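Search this site
Enter keywords
Go

Print this page | E-mail this to a friend

March 20, 2025

Why I've stopped buying sample packs (mostly)

I did a tidy-up of my sample drive in February and found 106 folders on it. Most had a name with the word "ultimate" or "essential" in it. A fair few I had never opened after the download finished, and one of them I'd managed to buy twice, eight months apart, because the shop had changed the cover and I fell for it both times.

So I've been thinking about why I do this, and whether any of it has made my tracks better. I don't think it has. I think it's made them slower to finish and a bit more like everyone else's.

My main gripe is with construction kits. You know the sort – a full song chopped into drums, bass, chords and a lead, all in the same key and the same tempo, and you're meant to feel like you wrote something when you drag them into a row. I've got one called Jugah Nights that I used on three different tunes last year. Played back to back, they sound like the same tune with a different hat on. A friend of mine spotted it before I did, which stung a bit.

The other trouble is choosing. If I've got 100 kick drums to go through, I'll go through 100 kick drums. By the time I've got to the end I can't remember what the good one sounded like, my ears have gone, and whatever little melody I had in my head when I sat down has wandered off. I'd have been better off using the first kick and getting on with it. Nearly every kick is fine! You can tune it, you can shorten it, you can put something over the top of it. It's a kick.
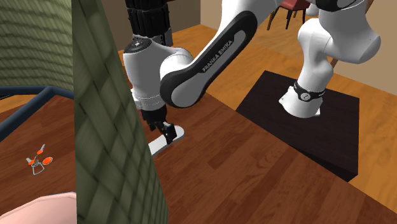

What I'd rather pay for

Now, I'm not against spending money on this stuff (my bank statement would laugh at me if I claimed that). I just think an instrument earns its keep in a way that a folder of loops doesn't. I bought a soft synth called Sisora a couple of years back and it's on almost everything I do. It isn't flashy. It came with 14 presets, and I remember being quite cross about that, as I was used to getting hundreds. But with so few to flick through I ran out on the first evening and had to start turning the knobs, and by the end of the week I knew what the filter did when you pushed it and which of the two envelopes to reach for. I couldn't tell you that about any of the bigger synths I own.

Same goes for Daso, the little drum machine plug-in that everyone on the forums used to moan about. Yes, the swing setting is odd. Yes, the snare is a bit papery. I've grown very fond of that snare, and I know exactly how much to turn it up before it gets annoying, so I can have a beat going in a few minutes and get to the part I enjoy.

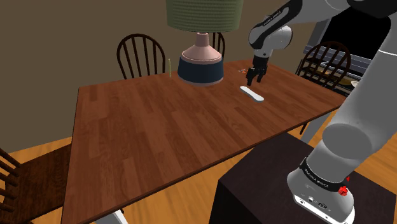
But what about the updates?

Somebody always brings this up, and it's a fair point. A WAV file will open in twenty years. A plug-in might not open after the next big system update, and if the developer has packed up and gone then you're stuck with a project full of error boxes. It's happened to me. I had a delay from a small firm called Bralen that I adored, and when I moved to a new computer it simply wouldn't load. I wrote to them twice and heard nothing. I've still not found a delay that gets murky in quite the same way.

So I bounce everything down to audio now when a track's done, every part on its own, dry and with effects. It's dull and it eats disc space and I put it off every single time. Still, that's an answer to the problem, and filling a drive with other people's loops just in case doesn't look like a better one to me.

I'll also grant that loops are lovely when you're starting out. My first tunes were nothing but loops, and hearing something that sounded like a proper record come out of my rubbish speakers kept me going through the months when I couldn't have made those sounds myself. If you're at that stage then ignore me, buy a pack, have a great time. And there are things I'll never be able to record at home – I'm not getting a string section up my stairs – so I've kept a few folders of that sort.

The rest I've moved to an old drive in the wardrobe. I wasn't brave enough to delete them. I've had one wobble so far, when I went looking for a particular shaker, gave up, and recorded myself shaking a tub of rice over the sink. It's a bit too loud in the right speaker and I've left it in.

Print this page | E-mail this to a friend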